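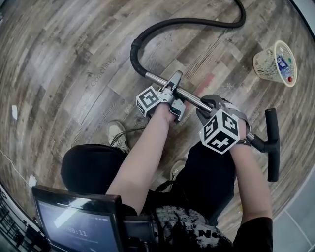
Metal tube, black hose, floor nozzle.

Breseo Guest Apartments, Mandetberg
Between-guests safety walk, Unit 3
Date of walk: 04/07/2019
Result: PASS with three follow-ups

What a good walk this was! The place has come on so much since January, when the list of open items ran to a second page. I've left the comments in full because the new cleaning crew asked for them, and I love that they asked.

ENTRY AND HALLWAY

1. Front door opens fully and latches by itself. OK
Comment: The new closer is a joy. It used to slam so hard the downstairs neighbors wrote to us.

2. Deadbolt opens from inside without a key. OK

3. Entry mat lies flat, no curled corners. FOLLOW-UP
Comment: One corner is up again. Swap the mat, please, and don't bother with more tape.

4. Emergency card on the back of the door, with the street address written out. OK
Comment: Large print this time, and it looks great. Could we do this in every unit?

FLOORS

5. Boards level, no lifted seams or splinters. OK
Comment: Walked the whole apartment in socks, my favorite test. One seam by the balcony door clicks underfoot but hasn't lifted.

6. Vacuum cord free of cuts, plug tight, hose without splits. OK
Comment: Plug checked with the power off. Run your hand along the whole hose, including the part that stays coiled in the closet.

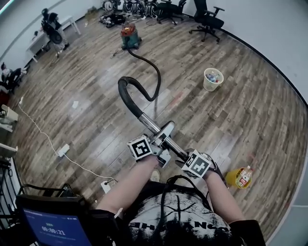

Canister vacuum, hose run out across the floor.

7. Vacuum stored off the walkway when finished. OK
Comment: Hall closet, left side, hose on the hook. Our one trip report last year was over a hose left in a doorway.

8. Rugs have non-slip backing. FOLLOW-UP
Comment: Bedroom rug slides. There's a spare roll of backing in the Evangelista Street storeroom, enough for this rug and the one in Unit 5.

KITCHEN

9. Smoke alarm sounds when tested. OK
Comment: Loud and lovely. New battery in anyway.

10. Extinguisher needle in the green, pin in place, tag current. OK

11. Stove knobs turn off with a clear stop. OK
Comment: Back left was stiff in January. It's been cleaned and moves beautifully now!

12. Power strips: none chained together, nothing over the rated load. OK
Comment: The kettle and the toaster have their own outlets at last. The old strip was rated for 1,000 watts and had both of them on it. It has gone in the trash.

BATHROOM

13. Outlet trips and resets with the test button. OK

14. Hot water at the tap no higher than 120 F. OK

15. Grab bar takes a firm pull. OK
Comment: I hung on it with both hands. Solid as anything, so hats off to whoever found the stud.

16. Exposed pipes and metal fittings: no sharp edges, no loose collars. OK
Comment: Feel round the back as well as the front, and wear gloves for it.

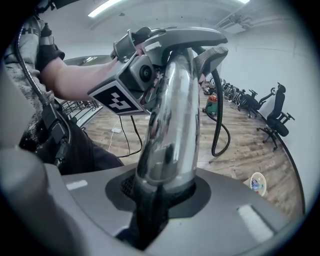 Polished chrome, curved at the top.

BALCONY

17. Railing firm along its full length. OK

18. Door lock works with the child latch on. FOLLOW-UP
Comment: Latch catches on the second try. Part 589 in the Baltine catalog is the right one, and it takes two screws.

Follow-ups 3, 8 and 18 to be closed before the next check-in. Unit 4 is next on the route, and I can't wait to see the new stair lights.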